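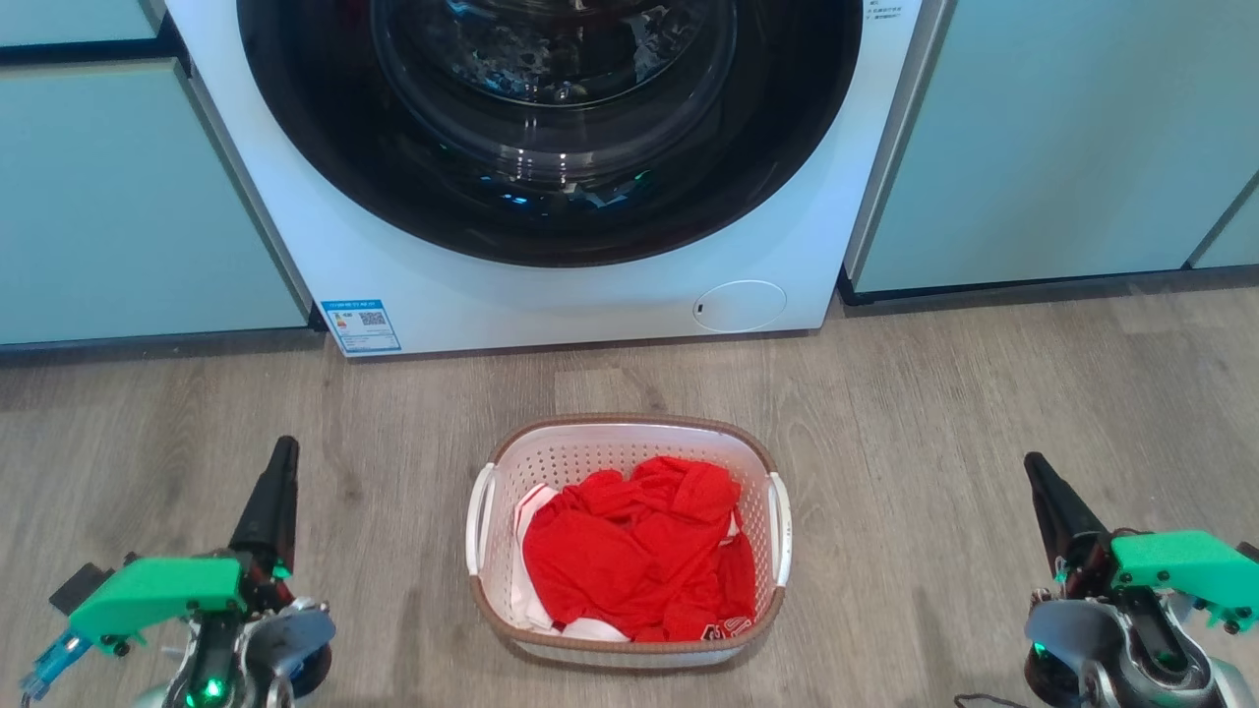
图1:嵌在两组柜体之间的前开门洗衣机,右下角圆形小盖为检修口或过滤器口,下方为木纹地面

发件人:Liette Simard
收件人:厨房与洗衣设备安装讨论列表
日期:2019-12-15
主题:Re: 柜间洗衣机的排水过滤器检修与踢脚板断开处理

各位:

回复上一封关于 Birkton 户型的来信。原文引在下面,我按条回答,最后补几点来信没有问到的。图1是同类做法,浅青色柜门,洗衣机白色前面板直接露在外面,不加装饰门。两侧踢脚板颜色偏深,到机器处断开,机器底边直接对着地面。

> 我们在 Birkton 的厨房改造里要把一台前开门洗衣机放进两组地柜之间。
> 甲方希望踢脚板从左到右通长,机器前面也要盖住,理由是整齐。
> 柜体供应商是 Purov,他们的图纸也按通长踢脚板画的。
> 想问三件事:
> 一、通长踢脚板会不会影响过滤器的清理?
> 二、机器两侧留缝多少合适?
> 三、地面是木纹地板,清理过滤器时放出来的水怎么接?

先说第一条。会影响,程度取决于过滤器盖的高度。多数独立式前开门机型把过滤器放在前面板右下角或左下角,盖子离地很近。踢脚板如果通长,高度又做到常见尺寸,盖子的下半部分基本会被挡住。盖子本身也许还能撬开,旋钮往外退的时候就会碰到板。即使旋钮能拧出来,接水盘也放不进去。

甲方如果坚持通长,可以把机器前面那一段做成独立的一块,用卡扣固定在相邻柜腿上,清理时整段取下。卡扣要装在柜腿上,不要装在机器底脚上。我在 Gwynne 的项目里见过装在底脚上的,甩干时板跟着响,后来全部返工。独立式机器的底脚要承受振动,上面不应再挂任何东西。

我个人的建议仍然是断开。图1的做法从维护角度看最省事:过滤器盖露在外面,右侧柜子的踢脚板略往后缩,人蹲下来操作时脚尖有地方放。外观上的差别只有机器那一段,站着看并不明显。

第二条,留缝。来信没有给机型,我只能说原则。以机器说明书给出的安装尺寸为准,说明书没有写的,两侧缝隙以机器能平推进出、甩干时外壳不碰柜板为准。不要为了缝细把机器硬塞进去。前面板和柜门尽量取平,但要量柜门的外表面,不要量柜体的前沿,Purov 的图纸标的是柜体前沿,这一点请务必和他们核对。我这边有一次就因为基准不同,柜门装上以后机器缩在里面,洗衣机门开到一半碰到旁边柜门的边。

说到开门方向,请同时检查相邻柜门的铰链侧。洗衣机的圆门尺寸大,打开后会占到铰链一侧柜门的前方。如果那扇柜门里放的是洗涤用品,装衣服的时候就拿不到东西。改铰链侧在下单前只是图纸上改一笔,到货以后再改就要重新打孔。转角处另有斜向面板的,也要把圆门打开后的位置画进平面图里核对一遍。

第三条,接水。过滤器打开前先断电、关进水阀,刚洗完高温程序的要等水凉下来。带应急排水软管的机型,先用软管放水,放净以后再拧旋钮。没有软管的机型只能慢慢拧松,边放边接,盘满了就拧紧,倒掉再继续。

盘子要用矮的。烘焙用的浅盘往往比专门的接水盘好用,前提是边沿高度低于过滤器口的下沿。我用过一只 300 毫米宽的浅盘,边沿很低,能贴着前面板放。宽度再大,推进去的时候容易歪,水会从一侧漏出来。盘子下面垫一条旧毛巾,毛巾要顶到机器底边,防止水沿着面板往下流进机器底下。

木纹地面要分材质看。瓷砖仿木纹的,擦干即可。复合地板或实木地板的,接缝是弱点,尤其是板材与机器底边平行铺设时,水会顺着接缝往两边走。这种地面建议在机器下面铺防水垫,前沿留出一点翻边。翻边不要太高,否则又回到挡住过滤器盖的问题。地板的质保条款里对积水一般有限制,请让甲方自己看一遍。

下面是来信没有问到的几点。

水平。机器推进柜间以后,后面两只底脚基本够不到。正确的顺序是先在柜前的空地上粗调,推进去,用水平尺在顶面前沿量,再拉出来调后脚,反复到合格为止。最后只动前脚,并把锁紧螺母拧死。上面有台面压着的,水平尺放不进去时,可以在推入前把柜间地面的高差量出来,预先补到后脚上。

进水阀和插座的位置。两者都不要放在机器正后方,应当放在相邻柜体里,柜侧板开孔走管线。这样关水断电时打开旁边的柜门就够了,不用拖机器。孔边要封边或者加护圈,刨花板的断口吸潮以后会胀。Drosomus 的安装细则里有一张开孔图,孔位离柜底 200 毫米,我们照这个位置做过几次,没有和抽屉轨道冲突。有抽屉的柜子仍然要先核对轨道的位置。

排水管。最高点的高度按说明书,不要直接塞进地漏了事。高度不够会虹吸,机器一边进水一边排水,程序走得很慢,而使用者往往以为是机器坏了。

标签。能效标签如果贴在前面板下部,交付前不要替甲方撕掉。有的甲方要留着登记型号,标签上的二维码也可能用得到。撕不撕由他们决定,需要撕的话用吹风机低档加热背胶,从一角慢慢揭,不要用刀片刮漆面。

过滤器的清理周期。我写进交接单里的是每年 3 月一次,另外发现排水变慢时随时清。家里有宠物的应当更勤一些。交接时请当面演示一遍,让使用者自己拧一次。口头交代的效果很差,我接到的报修里,排水不畅的那一类多数清一次过滤器就好了。

还有一个问题想请列表里的人帮忙:踢脚板断开以后,断口的端面各位是怎么收的?我目前用同色封边条,但靠近洗衣机的一侧容易受潮起边。有人用铝合金端盖,我没有试过,想知道拆装几次以后会不会松。如果有长期使用的经验,请直接回到列表,不用私信给我。

来信那位同事请补充机型和过滤器盖中心的离地高度,最好附上 Purov 图纸的踢脚板剖面。有了这两个数,可拆段的高度和卡扣位置就可以定下来。

Liette Simard

--
退订或更改接收方式,请使用列表管理页面。
回复时请删去无关引文,只保留所回答的部分。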